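Household Textiles and Tableware, Unit 4: Small Bowls on Printed Cloth
Course handout, Flirkbridge evening program
Prepared by Aniela Rutkowska

Read this before the session and bring it with you. The reading packet starts on page 79, and you only need the first part of it this week.

Last time we dealt with cloth by itself: fiber, weave, how a print sits on the surface. This unit adds one object, a small round bowl, and looks at how the two affect each other. Most of you will set a table, a shelf or a tray with a cloth under something at some point, and the same few questions come up every time.

1. The ground

A printed cloth under a bowl is called the ground in these notes. A tone-on-tone print, such as dark blue letters on a lighter blue, works as a quiet ground even when the letters are large. Your eye reads the color first and the letters second. Letters printed at different angles have no right way up, so a cloth like this can be turned to suit the table.

Picture motifs behave differently. A face has a top and a bottom, and people notice when it is upside down. If a cloth mixes letters and faces, let the faces decide which way it goes.

2. The bowl

Look at the outside and the inside separately and write them down separately. Students often put down one color for a whole bowl and lose half of what is there. A mottled tan and brown wall with a creamy off-white inside is two surfaces, and each has its own relation to the cloth.
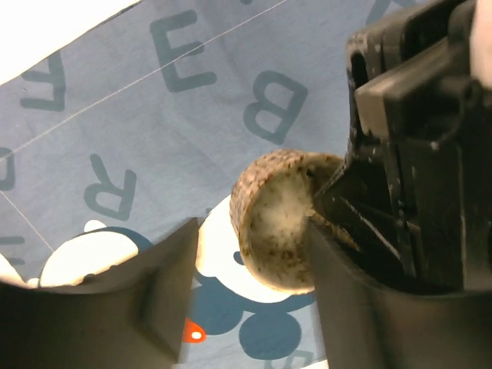 Specks and flecks go in your notes too. Say where they are (low on the wall, near the rim, all over) and how dense they are. Do not write down a cause unless you have handled the bowl and can tell. Glaze, decoration and crumbs can look alike from a short distance, and a worksheet that says "dark specks, lower inside" is worth more than one that guesses.

The rim gets its own line. Note whether it is even and whether the color changes as you go along it.

3. Placement

A bowl standing upright shows mostly rim and inside to a person looking down. Tilt it toward the viewer and the inside becomes the main thing. For the exercise, try both and compare.

Decide early whether the bowl goes on the letters or near the faces. A bowl on a face hides it, and a half-hidden face pulls attention. A bowl on letters hides very little that anyone will miss.

A cloth laid on the diagonal leaves triangles of bare table at the corners. On a white table these are bright and easy to see. Some people like that - I do, with blue - and some find it untidy. Square to the edge is the safer choice for a meal. 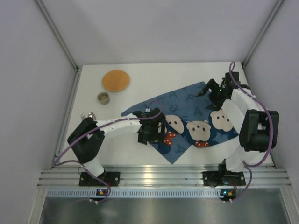 Ilse Vermeulen disagrees with the last point and asked for her view to go in the handout. She holds that a children's cloth with bears and bow ties should never be laid square, that it looks stiff that way, and that a meal is no reason to line everything up. Take her side in the worksheet if you like, but give a reason that refers to the cloth.

4. Worksheet

Use one bowl and one printed cloth from home. Make 3 arrangements and write a short paragraph on each. Cover the ground, the outside of the bowl, the inside, the rim and the placement, in that order.

Plain cloths are fine if you have nothing printed, but add a sentence on what a print would change.

Worksheets go in the tray by the door at the start of the next session.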